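4.2 Open-day sessions

The second set of trials was run during the public open day at Vomgate on 2019-08-25. Nearly 128 visitors passed through the room, and 5 of them agreed to give the arm spoken instructions. Senad Perić explained the task to each visitor, and Eldana Lemma kept the log. The table held a dark blue mug and was otherwise left clear. 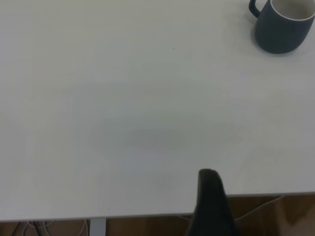 Visitors stood behind a line on the floor and chose their own wording. Most used short commands – "get the cup" was typical – and few named a color. The operator could stop the arm at any time. Sessions were kept short so that the next group could come in. We report these trials separately from the laboratory trials in Section 4.1, where the wording was fixed in advance. Figure 3 shows the workspace from the wrist camera.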